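Clater 演播室访谈录制与审片系统
产品编号 1109 系列　适用于访谈类、脱口秀类及时事谈话类节目
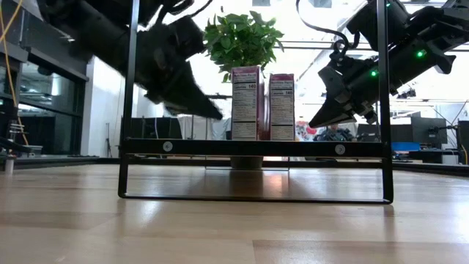
Clater 系统由 Ukdale 广播设备公司研制，供电视台、网络节目制作机构及独立制片单位用于嘉宾访谈节目的录制、审看与播前修订。系统将多路信号采集、同步文字稿、审片批注和版本留存集中在同一工作界面内，编导、法务与播出部门可依各自权限处理同一期节目，无须另行传递素材。

一、产品定位

谈话类节目的录制与播出之间通常只有数小时。嘉宾在录制中谈及第三方、未决诉讼、合约纠纷或个人社交媒体言论时，节目组须在播出前完成核对，并就保留、删节或加注作出决定。以往此项工作多依靠场记手写时间码及电话沟通，决定由何人作出、依据何种版本作出，事后往往难以查证。

Clater 系统针对上述环节设计。录制开始后，系统即对各讲话人的声道分别生成文字稿，并与画面时间码逐句对应。审片人员选定任一句文字，即可调看相应画面，并在该句之下填写意见。所有意见均记录填写人、填写时间及所针对的版本。

二、系统组成

标准配置包括以下部分：

Clater 采集主机，一台。负责接收演播室各机位信号及各讲话人独立声道，支持录制中断后的自动续接。

Jillumari 文字稿模块，随主机授权。支持中文普通话、粤语及英语，可识别同一段谈话中的语言切换。人名、节目名及机构名可由用户预先录入词表，首次交付时附带基础词表一份，收录 1,293 条演艺及传媒行业常用词。

审片工作站软件，授权数量依合同确定。支持编导、法务、播出三类权限，并可由用户自行增设。

Gallardo 存档单元，一台。保存原始素材、全部修订版本及批注记录，存档内容不可覆盖。

三、主要功能

（一）分声道文字稿

主持人与嘉宾的讲话分别成稿，抢话及重叠部分以并列方式呈现，不作合并。现场观众的掌声、笑声及喊话另设一栏标注，供剪辑人员判断删节后的衔接是否自然。

（二）敏感语句标记

用户可按节目需要设定提示规则，例如涉及具名个人、种族、宗教、未成年人、司法程序或商业合约的语句。系统仅作提示，不自动删改任何内容。提示语句是否处理，由具有相应权限的人员决定。

（三）版本比对

任意两个版本可并列比对，增删部分在文字稿与时间线上同时显示。节目播出后如收到嘉宾、经纪公司或观众就剪辑方式提出的异议，制作单位可调取原始版本及播出版本，说明删节的范围。

（四）直播延时衔接

系统可与用户现有的延时播出设备连接。在延时时段内，编导可对单一声道作静音处理，其余声道及现场环境声不受影响。该功能须在安装时单独调试，并由用户播出部门签字确认。

（五）嘉宾审阅副本

如合约约定嘉宾有权在播前查看其本人讲话部分，系统可生成仅含该部分的限时副本。副本带有收件人水印，到期后自动失效，查看记录同步写入存档。

四、技术参数

采集通道：视频八路，音频十六路
文字稿生成延迟：2 秒
随机附带提示规则：511 条，可修改、停用或删除
存档方式：双份写入，异机保存
界面语言：简体中文、繁体中文、英文
供电：交流 220 伏，50 赫兹，双电源冗余
安装方式：标准机柜

文字稿生成延迟系在演播室安静环境、各讲话人均佩戴独立话筒的条件下测得。在户外、剧场或多人共用话筒的场合，延迟及识别准确程度将有所变化，建议用户于签约前申请现场测试。

五、应用情况

本系统第二代产品于 2018年10月20日 起接受订购，首批设备于同年 11 月交付。测试期间，合作制作单位以本系统完成访谈节目录制，累计处理谈话素材近 1,109 小时，内容涵盖艺人专访、剧集停播与复播话题讨论、颁奖季特别节目及新闻评论类对谈。

Ukdale 产品部主管 Edvin Engebretsen 表示：“访谈节目的剪辑常常受到质疑，制作方需要能够拿出完整的记录。第二代产品的主要改动集中在存档与比对，文字稿部分则根据合作单位的意见，重新处理了抢话段落的显示方式。”

六、安装与培训

设备安装由 Ukdale 工程人员负责，用户须事先提供演播室信号走线图、机柜位置及现有调音台型号。安装完成后进行一次完整的模拟录制，由双方共同验收。

培训分为编导、法务及系统管理三个班次，分别进行。编导班次以实际节目素材授课，用户可自行提供已播出节目作为练习内容。培训教材随设备交付，后续更新可于用户服务页面下载。

七、数据与保密

未播出素材、文字稿及批注均保存于用户本地设备。Ukdale 不留存用户节目内容，远程维护须由用户管理员逐次开启，并于维护结束后关闭。词表及提示规则如需由本公司协助调整，用户可仅提交相关条目，无须提供节目素材。

存档单元报废或更换时，数据清除工作须由用户指定人员在场监督，清除证明一式两份，双方各执一份。

八、保修与服务

采集主机及存档单元自验收之日起保修三年，软件授权期内免费提供版本更新。因擅自拆卸、改装电源或使用非指定存储部件造成的故障，不在保修范围之内。

直播节目用户可另行签订值守服务协议，由本公司工程人员于播出时段内提供现场或远程支持。值守服务按期次计费，须于播出前五个工作日预约。

九、订购说明

本产品不设零售，由 Ukdale 及其授权代理机构直接供应。询价时请注明节目类型、每周录制期数、演播室数量、讲话人最多人数，以及是否需要直播延时衔接功能。已购第一代产品的用户可申请折价更换，原有存档数据可迁移至新设备，迁移费用视数据量另行报价。

产品外观、配置及参数如有调整，以合同所附技术文件为准。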